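Ticket: Simulation seats and GPU budget, two-arm project
Opened by: Lies Van Acker
Assigned to: Anouk Groen
Status: Waiting on quote

We need 2 more Skerken seats before September. The current workstation can't keep up with the attic room at full colour depth.

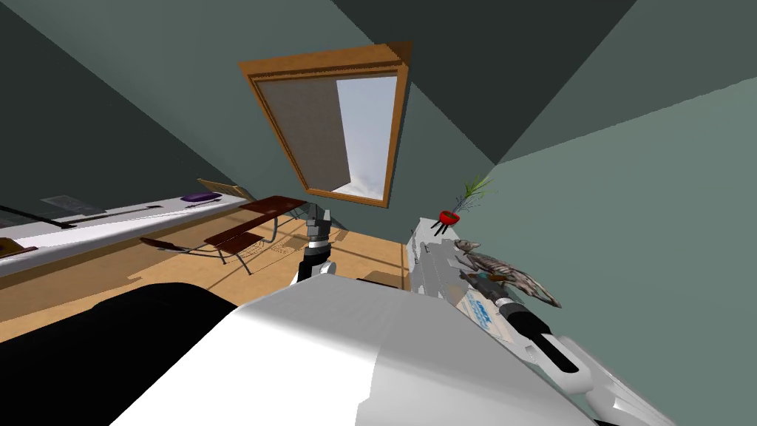
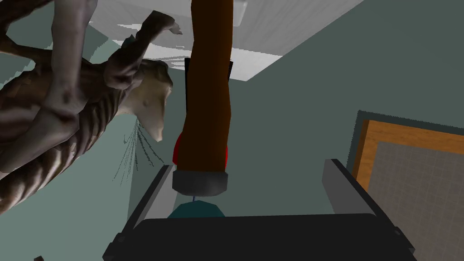
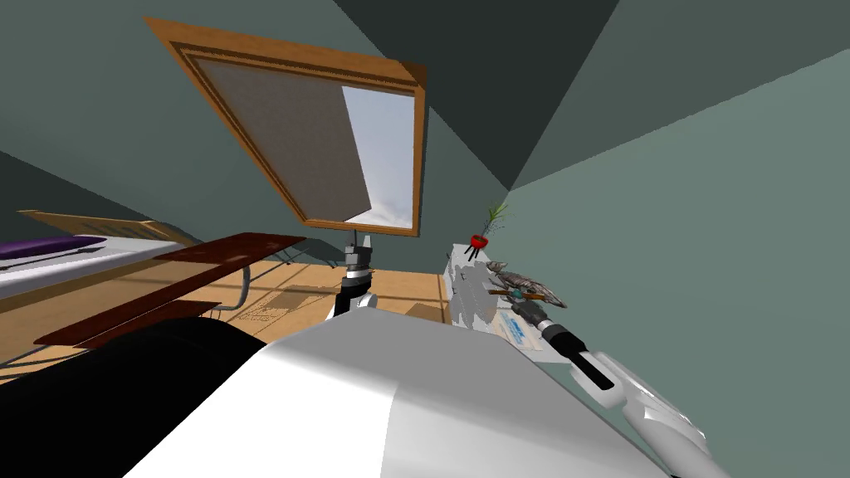
Renders from the attic room, grippers in view in all three.

Apr 29, 2026 - Anouk: Zindeo licences come in packs of 8, so seats are cheaper bundled. Lead time from Riltum is 46 days. Cheque request is with Kulkarni. Leaving this open.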